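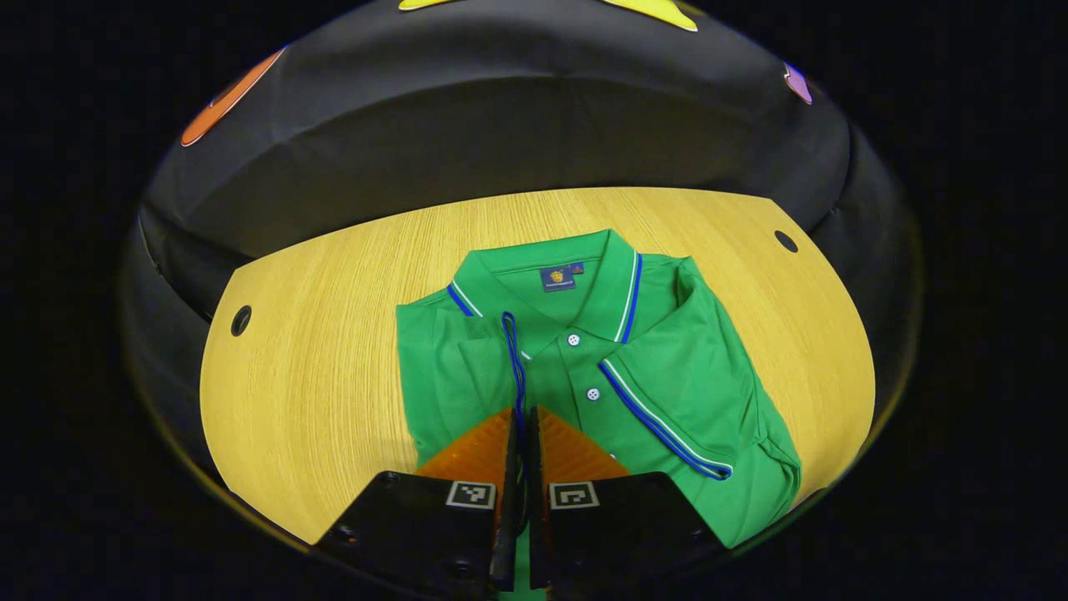
R. Dhillon

Notebook, garment handling. Thursday, November. Round table, padded enclosure.

Continuation of the folded garment series. The purpose of the session was to add recordings of collared shirts to the Vutby set, which until this week consisted mainly of towels and plain T-shirts. All recordings were made with the hand-held gripper. The arm at the Takside room was not used.

Starting position for the series: shirt folded into a rectangle, front facing up, collar at the top, placed on the middle and right portion of the table. The operator approaches from the near side with both fingers pointing toward the collar. Each recording begins with the gripper clear of the cloth and ends when the shirt has been set down and the fingers have been fully opened and withdrawn. Recordings that stop before the withdrawal are to be marked incomplete and kept in a separate folder. They should not be deleted.

Garment for the first block: green polo shirt, two white buttons showing on the placket, blue-and-white tipping on the collar and on the ribbed sleeve cuff. A thin blue cord hangs from the neck and trails down beside the placket in two strands. The cord is to stay on the shirt for the whole block. Its position may change between recordings and need not be restored. Note for whoever labels this block: the cord reaches the fingers in the starting position, and a contact label should be given for cloth only. If the cord alone is held, use "other."

Recordings made: 21. Accepted on first review: all but 2. In both rejected recordings the marker on the left finger was covered by the operator's sleeve during the lift, and the finger opening could not be recovered for that stretch. Operators are asked to wear short sleeves or to roll them above the elbow.

The total for the Vutby set now stands at 1,202 accepted recordings. The agreed minimum for folded garments with a collar is 600, and that part of the set remains well short. Towels are to be left out of the schedule until the shirts have caught up.

Observations.

Grip location. The collar stands above the rest of the fold and offers an easy edge, and operators tend to go to it without being told. A set made up entirely of collar grips would be of limited use. From the second half of the block onward the instruction card was changed to read "any edge of the fold except the collar." The folded sleeve was then chosen most often. It came away from the body of the shirt in several lifts, and the fold was lost. These recordings were accepted, and the outcome was entered as "unfolded."

Pads. The orange pads were wiped before the block and once more halfway through. Green lint had gathered in the ridges by the second wiping. The left pad sits a little proud of its plate after last week's replacement. It was left as it was so that the block would be consistent from start to finish. To be reseated before the next session, and the finger opening checked again at fully open and fully closed.

Table. The wood grain is fine and regular, and the Zekley tracking software has lost its place on it before. The decals along the upper part of the black wall have helped, and tracking held in every recording today. They must not be moved or covered. The two round holes in the tabletop should also be left open, as the map was built with them in view.

Speed. The lifts were faster than those in the towel blocks. Operators who have done many recordings shorten the pause before closing the fingers, and the closing point becomes difficult to mark. A full one-count pause is requested before each close. This has been added to the card.

Open points.

It has not been decided whether a lift that brings up only the top layer of the fold should share a label with a lift of the whole shirt. The present labeling guide makes no distinction. Until it is revised, the number of layers is to be written in the comment field.

The instruction text attached to each recording reads "pick up the shirt and place it on the left." With the shirt starting on the middle and right of the table, the wording is correct for this block. It will need to be changed if the starting position is mirrored.

Next session: same table, same starting position, long-sleeved shirt with a full row of buttons. Charge both battery packs the evening before. Bring the spare finger screws, which are still in the Takside drawer.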